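Home | About | Recipes | House & Home | Archive | Contact

Ten Minutes a Day, Sixteen Days In

February 16, 2021
Posted by Raquel Vilela in House & Home

I said at the start of the month that I was going to sort out the bedroom, and several of you wrote back very kindly to say you would believe it when you saw it. Fair enough! I have been promising this since we moved to Grarkham and the boxes from the old flat went straight under the bed, where they have lived ever since, quietly breeding.

The plan was simple enough. I would set the kitchen timer for 10 minutes after breakfast, do whatever I could in the bedroom, and stop when it rang. I have never been good at big clear-outs. I start at nine with a roll of bin bags and a great deal of energy, and by lunchtime I am sitting on the carpet reading old birthday cards with everything I own spread round me in heaps, and then there is nowhere to sleep. So small bits it was.

The first week was all clothes. I did the jumpers first (too many, and most of them navy), then the drawer of tights and socks, which I had been dreading. My mother used to pair socks by laying them all out on the bed in rows, darkest at the top, and I found myself doing exactly the same without thinking about it. There were a good few with no partner at all. I kept them for dusting, and I can report that an old sock over the hand is better on skirting boards than any of the fancy cloths I have bought over the years.

Then came the small dark things, by which I mean all the little black scraps that end up on a bed when you are sorting - odd gloves, hankies, the belt from a dress you gave away two summers ago. They all look the same in a heap. I have started picking them up one at a time and deciding there and then, because if I put a thing down "for a minute" it is still there at bedtime and gets pushed on to the chair.

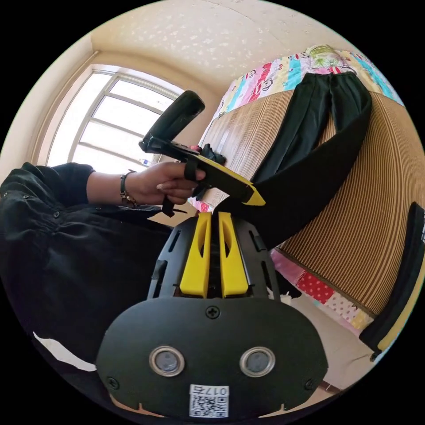 One small dark bit of cloth at a time, over by the bed.

The bed itself has been the biggest help, funnily enough. I make it first, before the timer even goes on, and then it becomes my table. I can fold on it, stack on it, and see what I have got. On the two mornings I didn't bother, I ended up with pyjamas folded in with the clean towels and had to start again.

I did allow myself one purchase. I had been looking at the Trnka storage boxes for months, the low ones with lids, and I finally ordered a pair. They slide under the bed nicely, although the left one catches on the middle leg and needs a bit of a shove. The spare bedding went in one and the winter blankets in the other. I was tempted by the Brivus ones as well, but they were a good bit taller and I don't think they would have cleared the frame. Measure first, is my advice, and then measure again with the mattress on, as ours sags more than I like to admit.

What is left now is the top of the wardrobe and the bedside drawer. The drawer I have opened and closed again twice. It has got reading glasses in it, and hand cream, and a whole tangle of chargers for telephones we no longer own, and I think it may need two mornings all to itself. The top of the wardrobe needs the steps, and the steps are in the shed behind the lawnmower, so that one will wait for a dry day.

If any of you have a good way of keeping pillowcases with their matching sheets, do please tell me in the comments. I have tried folding the whole set inside one pillowcase, as everybody recommends, and mine come out looking like a sack of potatoes. Perhaps I am rolling when I ought to be folding flat. I shall try again with the blue set tomorrow and let you know how I get on.

Raquel x

Recent posts
Marmalade, and why I always make too much
A wet walk from Nisidska and back
The airing cupboard, before and after
Mending a pillowcase by hand
What to do with odd buttons

Contact | Copyright Raquel Vilela 2021 | Back to top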